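Advice > Kitchen > Food storage > Vegetables by the box

Kitchen Laundry Repairs Heating Leaflets Contact

Storing fresh vegetables in divided boxes and racks

Leaflet 9 in the Castness Household Advice series

This leaflet is issued to the 4,000 households served by the Castness Household Advice Service. It replaces the earlier sheet on root vegetables and now includes leafy vegetables, peppers and gourds, which many readers had asked about. The advice applies to ordinary kitchens, larders and porches. Readers who store vegetables in quantity from an allotment should also consult the leaflet on clamps and sand boxes.

Choosing a place

Most fresh vegetables keep best in a cool, dark position with some movement of air. A north-facing larder is suitable. So is an unheated porch, provided that it does not freeze. The cupboard beside the cooker should not be used, and neither should the shelf above a refrigerator, where warm air from the back of the appliance collects. Place a thermometer in the chosen spot and read it in the early morning and again at four in the afternoon. Where the afternoon reading is regularly above 10 degrees, leafy vegetables and carrots should go into the refrigerator.

Boxes should stand clear of the floor on battens or a low shelf. A gap of two fingers between the box and the wall is sufficient.

Dividing the space

A single deep box is convenient to fill and troublesome to empty. Small items work their way to the bottom and are found only when they have spoiled. The Service recommends a shallow box or rack with fixed or movable dividers, giving each vegetable its own section. Thin offcuts of board, slotted at the middle so that they cross, make a serviceable divider and can be lifted out for washing. Members of the Ustari evening workshop have made them from old drawer bottoms with good results. Edges should be sanded, as a rough edge will mark peppers and tear leaves.

Sections need not be equal. Measure the largest vegetable normally bought and set the first divider to suit it. The remaining space may then be shared out.

Chinese cabbage (napa)

Remove any damaged outer leaves but do not wash the head before storage. Lay heads side by side, all facing the same way, with the bases together at one side. This protects the leaf tops, which bruise readily, and allows each base to be inspected without lifting the head. A cut head should be wrapped and refrigerated, with the cut face covered. Leaves are taken from the outside first. Where a recipe calls for 600 grams, it is usually more economical to strip leaves from one head than to cut into two.

Spring onions

Untie the bundle or remove the rubber band, as a tight band will crush the leaves and cause them to turn slimy at that point. Lay the onions straight. In a warm kitchen they may be stood in a jar with a little water covering the roots, the water being changed daily. They should be kept apart from anything likely to take up their smell, butter in particular.

Gourds and other long vegetables

Lay these lengthwise and parallel. Stacked crosswise they rest on narrow points of contact and soften there. Two layers are sufficient for a household box. Tender gourds dislike severe cold and should be used soon after purchase. Hard winter squashes are a different matter and are dealt with under Squashes in the autumn supplement.

Chillies and sweet peppers

Leave the stems on. Peppers must be dry before they are put away, and any with a split skin should be used the same day. Mild and hot kinds should never share a section, particularly where several people cook from the same box. A paper label on the divider is advisable if the two are of similar colour. After handling hot chillies, wash the hands, the knife and the board, and wipe the rim of the box.

Carrots

Leafy tops draw moisture from the root. They should be twisted or cut off shortly after purchase, leaving a short stub. The tops, if fresh, may be added to stock. Earth should be brushed off and the carrots washed only when they are wanted. Limp carrots can often be improved by an hour in cold water and need not be discarded.

Cleaning and inspection

Boxes should be emptied and wiped out every fortnight. Warm water with a little washing-up liquid is adequate for painted or varnished wood. Bare wood should be wiped with a well-wrung cloth and left to dry fully with the dividers removed. Strong bleach is not recommended. Lining paper is permitted but should be changed at each cleaning, and newspaper should not be placed directly beneath leafy vegetables.

Between cleanings, look over each section when taking something out. Remove soft or mouldy items together with anything they have been touching that shows damage. New purchases go beneath or behind the older ones.

Further help

The drawings for the slotted divider are held at the Stolleck reading room and may be copied there without charge. The Ó Flaithearta bequest meets the cost of printing this series. Requests for large-print copies should be made at the enquiry desk before noon. 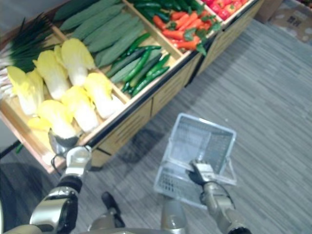 Readers arranging an open rack for a shared kitchen should give the bulkiest vegetable the largest section and put the small, slender kinds into a compartment of their own. A produce stand of light tan wood shows the principle well: the napa cabbages fill a large compartment and point the same way, the long ridged gourds lie in parallel rows, and the green chillies are heaped in a smaller division beside them. At home the same plan can be followed on a single shelf. A low board along the open side will prevent items from rolling off, and should be no higher than is needed for that purpose, so that the contents remain easy to see and reach. Racks intended for use by children or by persons seated should be set at a height at which the rear sections can be reached without leaning on the rim.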